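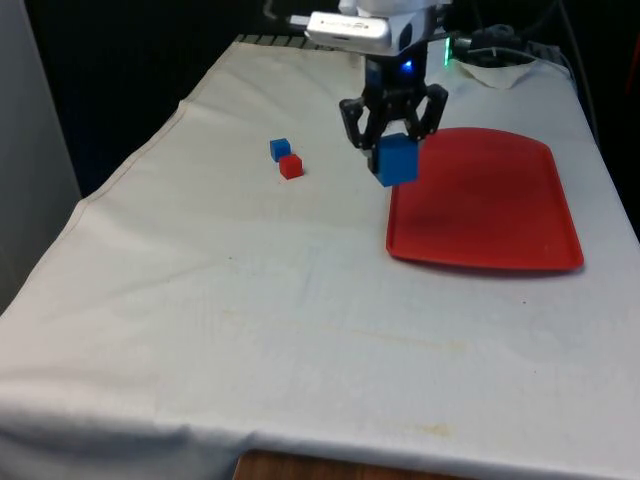 4. Primera prueba con el kit Vikomen

1. Ponga la bandeja plana sobre la mesa y los cubos fuera de ella.
2. Fije la velocidad en 20 mm/s.
3. Pulse Inicio – el ciclo hace 6 repeticiones.

Precaución: no meta la mano entre los dedos de la pinza con el brazo encendido.

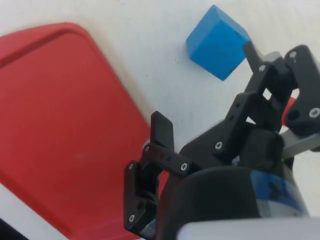 ¿Se puede cambiar la velocidad durante el ciclo?
Hay que parar primero el ciclo y después escribir el valor nuevo, hasta 200 mm/s.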